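Vurkville Test Kitchen Publishes Review of Robot Arms and the Kitchen Chores They Are Said to Do

VURKVILLE, May 3, 2023 - The Vurkville Test Kitchen today released its review of household claims made for robot arms. Its finding is short. Machines can do pieces of a chore. The test kitchen has yet to see one it would leave alone with dinner.

The review, titled Tinia, looks at one job most people do half asleep: using a microwave oven. Staff read 79 published claims and compared them with bench work on a plain white countertop model with a dial.
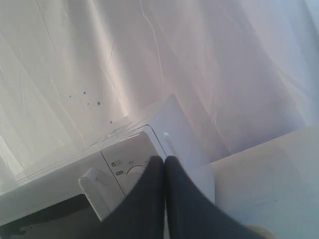
What the review asked

Product videos tend to show a single motion and let the viewer fill in the rest. Tinia splits the job into five parts: open the door, put the food in, close the door, set the dial, take the food out. A claim counted as a full chore only if it covered all five without a person stepping in. Most did not come close.

The door is a fair place to begin. A person hooks a finger behind the handle and pulls without looking. An arm has to bring its gripper to the right height, close on a narrow upright bar and then follow the swing of the door.
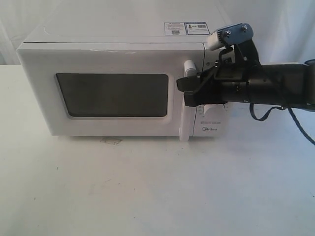
The review also takes issue with the word "autonomous," which turned up in sales material with no mention of who set out the table beforehand. A clear white table is a kind setting. A family counter has mail on it, a toaster, and somebody's keys.

Reaching inside is harder again. The opening is tight, the turntable plate is round, and a wrist that moves freely in the open has much less room once it is past the door.

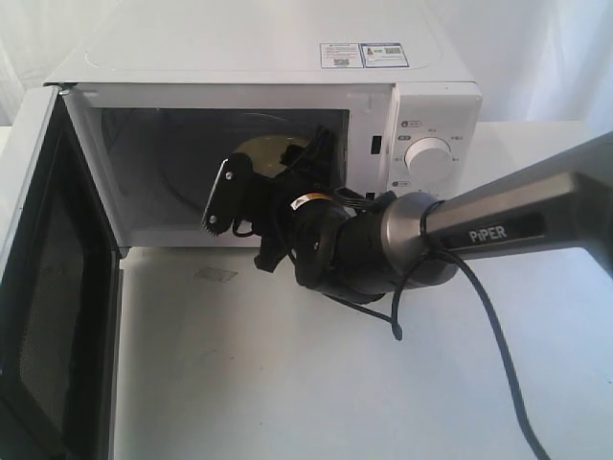 "We would like to be wrong about this," the test kitchen said in a statement. "But a robot that can grip a handle is a robot that can grip a handle. Show us the soup."

Shop-floor claims get a shorter chapter. There the review is a little kinder - parts arrive in the same place, and the lighting stays put.

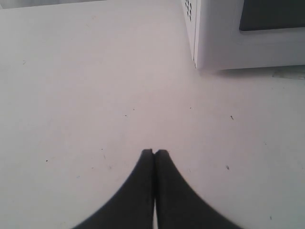 Buyers are advised to ask sellers for unedited footage of a whole chore, including failed tries, and to ask who cleans up after a spill.

The Tinia review runs 310 pages and is free to read at the Nolen Street branch library in Vurkville. A follow-up on dishwashers, prepared with the Pinto Repair Shop, is planned for June.

Media contact: Press Desk, Vurkville Test Kitchen, 1617 Nolen Street, Vurkville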